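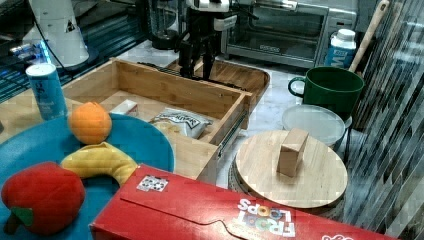 Fig. 4. Drawer pulled out toward the front, with the metal slide along its right side.

Section 4. Putting Your Countertop Drawer Box to Use

By the time you get to this section your Ciltik drawer box should be out of its carton, wiped down, and standing more or less where you want it. If it's still in the carton, go back to Section 2 and take your time, we'll be waiting. If you have the taller Zullton box instead of the Lo, everything below applies to you too, except for the note on overhead cabinets, which you'll find in the Zullton insert.

4.1 Choosing the spot

Most people try two or three places before they settle, and there's no harm in that. A box like this one tends to do well next to the things you reach for every morning, such as the cereal, the mugs, or the paper towels.

1. Clear a space on the counter a little wider than the box, and as deep as the box with its drawer all the way open. People forget the drawer!
2. Wipe the counter and let it dry completely.
3. Lift the box with both hands under the base and set it down. Please don't carry it by the drawer handle.
4. Open the drawer slowly, all the way, and look at what it meets. If it bumps a plate or a tray or the end of the toaster, move one or the other.
5. Press down gently on each corner of the top. If the box rocks, turn back to 2.6 and adjust the feet.

CAUTION: Keep the box at least 12 inches from a toaster oven, a burner, or anything else that gets hot. The wood can dry out and the drawer may start to stick.

4.2 Filling the drawer

The drawer is meant for small, light, everyday things: boxes of tea, snack bags, packets, napkins, the birthday candles that never have a home. It will carry up to 192 ounces (12 pounds), and you'd have to work fairly hard to get that much tea in there.

1. Pull the drawer out until you feel it stop.
2. Put small boxes in first, along one side, with their labels facing up.
3. Lay bags flat in the space that's left. A puffy bag of chips will go in happily enough, but push some of the air to one end if it stands higher than the drawer sides.
4. Run your hand over the top. Anything that sticks up will catch when you close the drawer, and a snack bag that gets caught at the back is a nuisance to fish out.
5. Close the drawer with your palm flat on the front.

Note: Open bags should be clipped shut before they go in. The drawer isn't airtight and was never meant to be.

If the drawer feels gritty as it moves, there are probably crumbs in the slide. Empty the drawer, open it fully, and go along the metal with a dry, soft brush - an old pastry brush is perfect. Don't oil the slide. It comes already greased, and cooking oil in particular turns gummy and makes the whole thing worse than it was.

4.3 Using the top

The top is a nice flat place and it seems a shame to waste it. A plate of fruit looks very well up there, and so does a can or two that you'd like to keep handy. We ask only that you spread the weight out a bit and keep the tallest things toward the back.
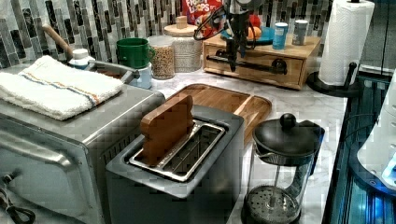

Fruit is easier to live with when it's on a plate or in a shallow bowl, and it saves the wood from the sticky ring that an overripe peach leaves behind. Check underneath every few days. If you do find a ring, a damp cloth with one drop of dish soap will usually lift it, and then dry the spot right away with a clean towel.

Jars and canisters with dry food in them can stand on the counter beside the box. Leave a finger's width between the glass and the wood so that you can get a cloth in there.

CAUTION: Don't put a hot pan, a hot mug, or a dish straight from the oven on the top. Use a board or a trivet.

CAUTION: Never lean on the open drawer or let a child pull up on it. Take things off the top before you move the box.

4.4 Looking after the finish

Boxes in the Fliltedance finish leave the shop with a thin coat of wax. With ordinary kitchen use it wants a fresh coat once a year, and a lot of our customers do it in December, when the counters are being cleared for baking anyway. Any plain, food-safe board wax will do.

1. Empty the drawer and take everything off the top.
2. Wipe the wood with a barely damp cloth and leave it overnight.
3. Rub on a small amount of wax, going with the grain. Stay off the metal slide and the handle.
4. Wait an hour, then buff with a dry towel until your hand slides easily.

Tightening the handle and taking the drawer off its slide are both covered in Section 5.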